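Helping Out at the Table: Questions We Get From New Operators

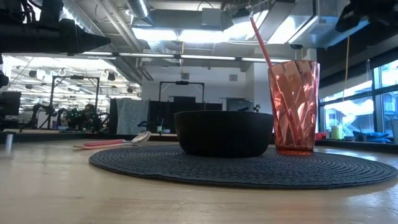

Naveen Srivastava
Operator Coordinator, Sernthorpe

Do I need to know anything about robots before I start?

Not a thing! Some of our best operators came from kitchens and sewing rooms. You'll spend your first Saturday with Kausar Rana, who is patient and will let you fumble as long as you like before anything gets recorded.

What will I be doing, exactly?

You guide the arms through a small everyday job, over and over, and the system learns from your examples. Right now it's place settings — a bowl and a tumbler on the round woven mat, and a spoon that starts out on the bare table beside it. A shift is two hours, and most people get through up to 21 good examples in that time (please don't race anybody).

Should I put everything in the same spot each time?

Please don't. Shift the mat a little, turn the spoon, swap the bowl and the tumbler around. If every start looks alike, the system only learns that one table. The straw can lean whichever way it likes.

I dropped the spoon. Is the example ruined?

Probably not, so don't delete it. If you picked it up with the arms and carried on, mark it "recovered" and save it. If you had to reach in with your own hand, mark it "stopped" and begin again.

Dark bowl, dark mat — can we have something easier to see?

I get this one a lot, and I do sympathize. We're keeping the pair for the Montes set, so take your time lining up on the rim.

Who do I tell if an arm feels stiff or jerky?

Stop, and find Eusebio Robles.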